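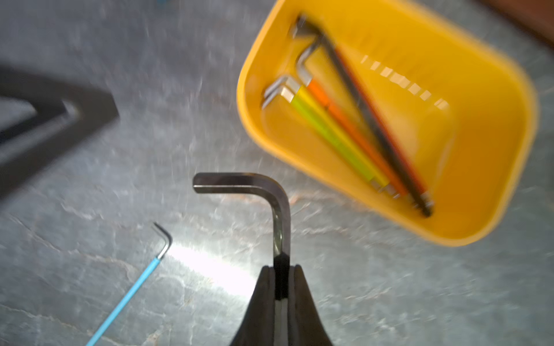 개 키우는 집 살림 요령: 털, 발자국, 냄새, 밥그릇 정리

중형견 두 마리와 실내에서 지내면서 정리해 둔 집안일 방법입니다. 집마다 바닥재와 개의 털 종류가 다르니 맞는 것만 골라 쓰시면 됩니다. 세제 이름이나 청소기 기종은 따로 적지 않았습니다.

1. 바닥의 털

개털은 물걸레부터 대면 뭉쳐서 틈에 낍니다. 마른 상태에서 먼저 걷어내고 그다음에 닦습니다. 순서는 정전기 밀대, 청소기, 물걸레입니다. 밀대는 방 안쪽에서 문 쪽으로 한 방향으로만 밉니다. 왔다 갔다 하면 모아 놓은 털이 다시 흩어집니다.

털갈이 철에는 아침에 밀대만 한 번, 저녁에 청소기를 돌립니다. 낮에 개가 주로 누워 있는 자리가 정해져 있다면 그 자리에 얇은 면 이불을 깔아 두고 이불만 밖에서 터는 편이 손이 덜 갑니다.

청소기 브러시에 감긴 털은 쪽가위로 길게 한 줄 자른 뒤 핀셋으로 뽑습니다. 브러시 양 끝 축에 감긴 것까지 빼야 회전이 제대로 됩니다. 필터는 물로 씻었다면 그늘에서 하루 이상 말립니다. 덜 마른 필터를 끼우면 청소기를 켤 때마다 젖은 개 냄새가 납니다.

2. 소파와 카펫의 털

고무장갑을 끼고 손바닥을 살짝 적신 다음 한쪽으로 쓸어내립니다. 털이 굵은 줄처럼 말려 나오면 집어서 버립니다. 창문 닦는 고무 스퀴지도 같은 원리로 쓸 수 있고, 카펫에는 스퀴지가 더 잘 맞습니다. 짧게 끊어서 당기듯이 긁습니다.

접착 롤러는 옷에만 씁니다. 소파 전체를 롤러로 하면 종이를 너무 많이 씁니다. 소파 틈새는 마른 칫솔로 한 번 긁어낸 다음 청소기의 좁은 노즐을 넣습니다.

패브릭 소파는 커버가 벗겨지는 것으로 고르는 게 낫습니다. 지금 쓰는 것은 릴라우(Lilau) 커버인데 지퍼가 뒤쪽 아래로 나 있어서 벗기고 씌우는 데 8분이면 됩니다. 커버를 빨기 전에 반드시 겉면의 털을 먼저 떼어냅니다. 그대로 세탁기에 넣으면 배수 필터가 막힙니다.

3. 개 담요와 방석 세탁

밖에서 턴다. 건조기가 있으면 열 없이 송풍으로 10분 돌려 털을 뺀다. 그다음 세탁기에 넣는다. 이 세 가지만 지켜도 세탁조에 남는 털이 눈에 띄게 줄어듭니다.

세제는 평소 양의 3분의 2만 넣고 헹굼을 한 번 추가합니다. 섬유유연제는 넣지 않습니다. 향이 강하면 개가 그 방석에 안 올라가는 일이 있고, 수건류는 흡수력도 떨어집니다. 냄새가 심할 때는 헹굼 단계에 식초를 반 컵 넣습니다. 식초와 염소계 표백제는 절대 같이 쓰지 않습니다.

사람 옷과는 따로 돌립니다. 개 빨래를 한 다음에는 빈 세탁기를 헹굼과 탈수로 짧게 한 번 돌리고, 고무 패킹 안쪽을 젖은 키친타월로 닦습니다. 패킹 접힌 부분에 털이 꽤 모여 있습니다.

방석 솜은 자주 빨 필요가 없습니다. 겉커버는 2주에 한 번, 솜은 계절이 바뀔 때 정도면 됩니다. 메모리폼은 물에 담그면 속까지 마르지 않으니 방수 속커버를 씌우고 겉만 관리합니다. 방수 속커버는 고온 건조를 하면 코팅이 벗겨집니다.

4. 현관에서 발 닦기

현관에 두는 물건은 수건 두 장, 뚜껑 있는 물통 하나, 미끄럼 방지 매트입니다. 비 오는 날에는 수건을 한 장 더 꺼내 둡니다.

미지근한 물에 발을 하나씩 담갔다 빼고, 발가락 사이를 수건으로 눌러서 물기를 뺍니다. 문지르지 말고 누릅니다. 발 사이가 젖은 채로 있으면 피부가 짓무르고 꼬릿한 냄새가 납니다. 긴 털 견종은 발바닥 털을 짧게 밀어 두면 흙이 훨씬 덜 묻어 들어옵니다.

물티슈는 급할 때만 씁니다. 쓰더라도 무향으로 하고, 마지막에 마른 수건으로 한 번 더 닦습니다. 겨울에 제설제가 뿌려진 길을 걸었다면 물티슈로는 부족하니 꼭 물로 헹굽니다.

흙 묻은 하네스와 줄은 현관 안쪽 고리에 걸어 말린 뒤 솔로 털어냅니다. 젖은 흙을 바로 닦으면 천 속으로 들어갑니다. 줄은 한 달에 한 번 중성세제를 푼 물에 20분 담갔다가 헹구고, 금속 고리 부분은 바로 닦아서 말립니다. 고리의 스프링이 뻑뻑해졌다면 줄을 바꾸는 것이 좋습니다.

5. 소변 실수 처리

발견하면 먼저 키친타월을 두껍게 깔고 밟아서 흡수시킵니다. 문질러 닦으면 범위만 넓어집니다. 더 묻어나지 않으면 찬물을 조금 붓고 다시 흡수시킵니다. 그다음에 효소 세정제를 뿌립니다.

효소 세정제는 뿌리고 바로 닦으면 소용이 없습니다. 제품에 적힌 시간만큼 두어야 합니다. 집에서는 클렐데일(Clelldale) 제품을 쓰는데, 뿌리고 22분쯤 지나서 닦는 것이 제일 나았습니다. 카펫이면 랩을 덮어 마르지 않게 둡니다.

뜨거운 물이나 스팀 청소기는 쓰지 않습니다. 열을 주면 냄새와 얼룩이 섬유에 남습니다. 암모니아가 든 세제도 피합니다. 소변과 비슷한 냄새가 나서 같은 자리에 또 실수하게 됩니다.

강마루나 원목은 이음새로 스며드는 것이 문제입니다. 닦은 뒤 선풍기 바람을 한 시간 정도 쐬어 줍니다. 이음새가 이미 검게 변했다면 세정제로는 돌아오지 않습니다. 배변 패드 자리는 아래에 방수 매트를 패드보다 한 뼘 크게 깔아 두면 옆으로 새는 것까지 막을 수 있습니다.

6. 밥그릇과 물그릇

물그릇 안쪽이 미끈거리면 세균막이 생긴 것입니다. 물만 갈아 주지 말고 매일 세제로 닦습니다. 수세미는 사람 것과 구분해서 쓰고, 색이 다른 것으로 사 두면 헷갈리지 않습니다.

재질은 스테인리스나 도자기가 관리하기 쉽습니다. 플라스틱은 긁힌 틈에 때가 끼어 오래 쓰기 어렵습니다. 도자기는 이가 나가면 바로 버립니다. 물때는 구연산을 푼 물에 30분 담가 두면 빠집니다.

밥그릇 밑에는 실리콘 매트를 깝니다. 테두리가 살짝 올라온 것이 물이 바닥으로 흐르지 않아 편합니다. 매트를 들어 올려 뒷면도 일주일에 한 번은 닦습니다. 물이 갇혀 있으면 마룻바닥에 하얗게 자국이 남습니다.

높이 조절이 되는 식기대는 나사가 조금씩 풀립니다. 그릇을 얹고 손으로 흔들어 보아 덜컹거리면 조입니다. 한 개를 끝까지 조이고 다음으로 넘어가지 말고, 전부 반쯤 조인 뒤 대각선 순서로 마저 조여야 다리가 틀어지지 않습니다. 

7. 사료 보관

사료는 원래 봉투째로 밀폐 용기에 넣습니다. 통에 그대로 부으면 바닥에 기름이 남아 새 사료까지 산패한 냄새가 뱁니다. 봉투가 있으면 유통기한과 제조번호도 같이 보관할 수 있습니다.

봉투 입구는 공기를 빼고 두 번 접어 집게로 집습니다. 베란다나 싱크대 아래는 온도와 습도가 심하게 바뀌니 피합니다. 개봉한 건사료는 한 달에서 6주 안에 먹을 수 있는 크기로 삽니다. 큰 포대가 싸 보여도 한 마리만 키우면 끝에 가서 버리는 양이 나옵니다.

계량은 컵보다 저울이 정확합니다. 우리 집 큰 개는 하루 214그램을 아침저녁으로 나누어 주는데, 같은 컵으로 떠도 알갱이가 눌린 정도에 따라 차이가 꽤 났습니다. 일주일 치를 작은 통에 미리 달아 두면 가족 중 누가 주더라도 양이 같습니다. 급여량은 체중과 사료에 따라 다르므로 봉투의 표를 확인하세요.

8. 장난감 관리

고무 장난감은 뜨거운 물과 솔로 씻습니다. 안에 간식을 채우는 종류는 쓰고 나서 바로 물에 담가 두어야 나중에 힘들지 않습니다. 안쪽은 젖병 솔이 잘 들어갑니다. 로프 장난감은 적신 뒤 삶거나 세탁망에 넣어 빨고, 올이 풀려 길게 늘어지면 버립니다. 실을 삼키면 위험합니다.

봉제 장난감은 세탁망에 넣어 담요와 같이 돌립니다. 눈이나 단추가 달린 것은 주기 전에 떼어냅니다. 한꺼번에 다 꺼내 놓지 말고 반은 상자에 넣어 두었다가 일주일마다 바꿉니다. 바닥도 덜 어지럽고 개도 오랜만에 나온 것을 더 좋아합니다.

9. 안전문과 켄넬

안전문은 벽과 닿는 고무 패드가 느슨해지면 개가 기댔을 때 밀립니다. 한 달에 한 번 손바닥으로 위아래를 밀어 봅니다. 지금 쓰는 친(Chin) 안전문은 손으로 돌리는 조임쇠 방식이라 좌우를 같은 만큼씩 돌려 줍니다. 한쪽만 조이면 문이 비스듬해져서 걸쇠가 안 맞습니다. 계단 위쪽에는 압축식 대신 벽에 고정하는 방식을 씁니다.

철제 켄넬은 바닥 트레이를 빼서 욕실에서 씻고 완전히 말린 뒤 끼웁니다. 철망 이음새의 녹은 젖은 수건이 닿아 있던 자리부터 생기니 수건을 켄넬 위에 널지 않습니다. 접이식은 모서리 걸림 부분이 다 걸렸는지 보고 개를 들여보냅니다.

조립할 때 쓴 공구는 설명서와 함께 지퍼백에 넣어 한 서랍에 모읍니다. 지퍼백 겉에 제품 이름을 적어 두면 됩니다.

10. 목욕한 날

목욕 전에 빗질을 먼저 합니다. 엉킨 털이 젖으면 더 단단하게 뭉칩니다. 욕실 배수구에는 스테인리스 거름망을 얹고, 털이 차면 중간에 한 번 비웁니다. 거름망이 없으면 수세미용 망을 잘라 덮어도 하루는 쓸 수 있습니다.

수건은 흡수력이 좋은 것으로 세 장 준비합니다. 첫 장으로 등과 배를 눌러 닦고, 둘째 장으로 다리와 귀 바깥쪽, 마지막 장은 몸에 둘러 둔 채 드라이어를 꺼냅니다. 드라이어는 미지근한 바람으로 20cm 이상 떼고 계속 움직입니다. 스키사우(Skisau) 가운형 타월도 써 봤는데 말리는 시간은 줄었지만 두꺼워서 건조기에 한 번 더 돌려야 했습니다.

7월처럼 습한 때에는 겉털이 말라 보여도 속털이 젖어 있을 수 있습니다. 손가락을 털 속에 넣어 겨드랑이와 꼬리 밑을 만져 봅니다. 다 마르면 욕실 문을 열고 환풍기를 한 시간 더 켜 둡니다. 벽과 샤워기 줄에 붙은 털은 마른 다음 밀대로 쓸면 금방 떨어집니다.

조회 2494

관련 글
개 있는 집 현관 매트 고르기
여름철 물그릇 놓는 자리
털갈이 때 빗 종류별 사용법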